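Chapter 7
Bins, Racks and the Problem of Small Things

In this chapter
Why small parts cost more to find than to buy
Open bins, closed boxes and the case for each
Reading a rack: uprights, crossbars and hole spacing
Fixed places and floating places
Labels, and what happens without them

Before you start
You should have finished the exercises on stock counting in Chapter 6 and still be on speaking terms with whoever you counted with.

7.1 The drawer at the end of the bench

Every workshop has a drawer that holds everything. It has washers in it, half a roll of tape, a key for a lock that was replaced two managers ago, and the one fitting you need, which you will find after you have driven across town and bought another. The second fitting then goes into the drawer too, where it can keep the first one company.

The drawer is cheap. It takes up very little floor, it never needs a label, and anyone can put something away in it within a second or so. Its only fault as a storage system is that things do not come out again. Storage is usually judged by how much goes in, and this chapter asks you to judge it the other way around: by how long it takes a person who did not put the item away to lay a hand on it.

Nabil Fakhoury ran the parts room at Kuter, a repair firm for commercial coffee machines, and kept a notebook on this question for most of one July. Each time a mechanic came in for a part, he wrote down when they arrived and when they left. Gaskets were the worst. The mechanics knew exactly what a gasket looked like, and so did the 25 other gaskets in the same box, all of which looked exactly like it. The longest search in the notebook ends with the words "gave up, had lunch."

Fakhoury had nearly 3000 parts on his books at the time. He did not need more room. He needed the room he had to be cut into smaller pieces, and that is the whole business of bins.

7.2 What a bin does

A bin is a small wall around a small pile. It keeps one kind of thing from wandering in among another kind, and it lets you carry the pile to the bench and back. A good one is also stiff enough to be picked up full, smooth enough to wipe clean, and dull enough that people do not take it home for their children's crayons.

Plastic does most of this well. Steel bins last longer and announce themselves to the whole building when dropped. Cardboard is fine until the first leak. Many firms settle on plastic in a single color, and blue is a common choice, perhaps for no better reason than that the supplier had blue.

Matching bins have one real advantage: any of them can take the place of any other. Once you allow several sizes, you gain a better fit for the contents and you lose the easy swap. Most rooms end up with a mixture, and the mixture grows. Somebody orders the wide ones because they were on sale. Somebody else brings a few tiny ones from a previous job and speaks of them warmly.

7.3 What a rack does

A rack holds the bins up, and it also decides where they may go. The upright rails carry the load to the floor. The crossbars tie the uprights together and stop the whole thing from leaning over to see what you are doing. Rows of holes along the steel let you bolt a bar where you want it, provided you want it where there is a hole.

Stainless steel is more than most parts rooms need, though it earns its price where there is water or food nearby. It also shows fingerprints, so you can tell which row is popular.

As you study the rack below, follow the rails first and the bins second. Look at how the steel divides the blue bins into rows, how the sizes vary from one to the next, and how some bins sit tilted. Ask yourself which ones you could find again tomorrow from memory.

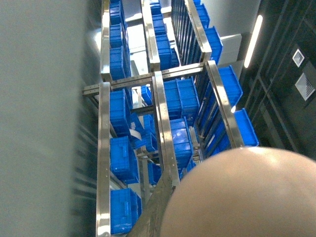 7.4 Fixed places and floating places

There are two ways to decide where a bin lives. With fixed places, each item has one address and keeps it, even when the bin is empty and the one next door is overflowing. With floating places, a bin goes wherever there is a gap, and a list tells you where that was.

Fixed places suit people. After a week or two your hand goes to the right spot while your head is still thinking about something else. Floating places save space and depend completely on the list. If the list is wrong, you own a rack of surprises.

Fakhoury tried floating places first, with a card for each item. It worked well until card 126 fell behind a radiator. He moved the fast sellers to fixed places at chest height that same afternoon and left the slow ones to float on the upper rows.

Key terms
Bin: an open container meant to hold one kind of item.
Upright: a vertical rail that carries weight down to the floor.
Crossbar: a horizontal rail that joins uprights and keeps them square.
Address: the written name of a place on a rack, such as row B, place 4.

Warm-up exercise
Choose a drawer, shelf or cupboard that you share with at least one other person. Write down five items you believe are in it. Ask the other person to find each one while you keep time, and do not help, point or sigh. Keep your results, as you will need them in Section 7.5, where we take up labels and the people who peel them off.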